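Chapter 3
Electricity Demand and the Daily Load Curve
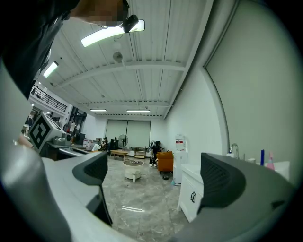

Figure 3.1 A ceiling light panel in use. Lighting is one part of a building's electrical load.

Electricity is hard to store in large amounts, so supply must match demand at every moment of the day. This chapter explains how demand is measured, why it rises and falls, and how system operators plan for the highest hours.

The main tool is the daily load curve, a graph of the power drawn from a network over 24 hours. Its highest point is called the peak load. Its lowest point, usually reached during the night, sets the base load — the level that must be served at all times.

Consider the town of Gultlow, supplied from the Asedbridge substation. On a mild day in April the network recorded a peak of 711 megawatts in the early evening, when homes were occupied and many shops were still open. Prins and Baranauskienė, in their study of the Tremley district, found a second and smaller peak in the morning.

Section 3.1 defines load, peak and load factor. Section 3.2 compares household and industrial demand, using meter readings taken every 30 minutes. Readers should review the units of power and energy in Chapter 2 before going on.

Key terms: base load, load curve, load factor, peak load, reserve margin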